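Koluvach hand-held gripper kit: nine weeks of collecting demonstrations

Posted by Melina Tzanetos, Sep 12, 2024

We bought two of these kits to gather examples for a manipulation policy, mostly household jobs such as folding cloths, packing boxes and opening bins. Before this we drove an arm by remote control, and a good day gave us very little. I have now used the Koluvach long enough to say what it does well and where it wears.

The idea is simple. You hold the gripper by a pistol handle, squeeze to close the jaws, and do the task as you would by hand. The camera on the unit records what the jaws see, and the software works out the path of the tool afterwards. A new person needs a short lesson and then mostly needs to be told to slow down. Burgi Kofler had never touched our equipment before February and was turning out usable recordings by her second session.

In total we recorded 2384 demonstrations, of which 1719 passed our checks. I think that is a fair rate for a mixed group of people working in a busy room. Most of the rejects were tracking losses, where someone turned too quickly or held the camera close to a plain surface. The rest were our own mistakes, mainly starting the task before the recording had begun.

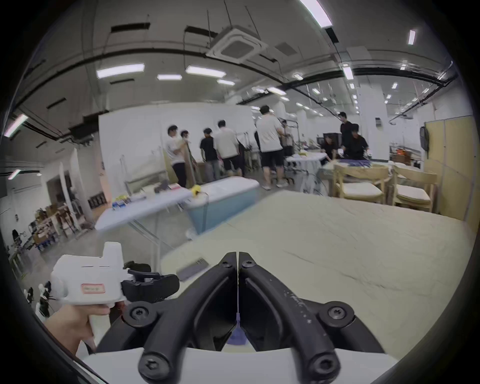
Tracking is better in a large, cluttered space than in a tidy one. We first tried a small side office with bare walls and lost the path again and again. Moving to the main floor fixed most of it. People walking about in the background did less harm than I expected, though Vicente Alarcón found that a crowd close to the table could still spoil a run.

The trigger is the weak point. It is stiff when new, and after an hour of small pinching movements your forefinger knows about it. We swap people over every 40 minutes. The jaws hold boxes and packets well, but thin cloth slips unless you take a good fold of it. Check the jaw screws at the start of each day too - ours worked loose twice, and a wobbly jaw gives you readings you can't trust.

Battery life is fine for a morning. Charging is slow, so a spare is worth having. The Mallow export tool that comes with the kit is plain but does its job, and it names files sensibly. It will not let you trim a recording, so we wrote a small script for that.

Yaryna Pavliuk also tried the Virthorpe version for comparison. It is lighter and the trigger is softer, but it lost tracking more often on our floor and we sent it back.

I would buy the Koluvach again for table-top work. For anything needing force or a long reach I would stay with the arm.

Score: 7 out of 10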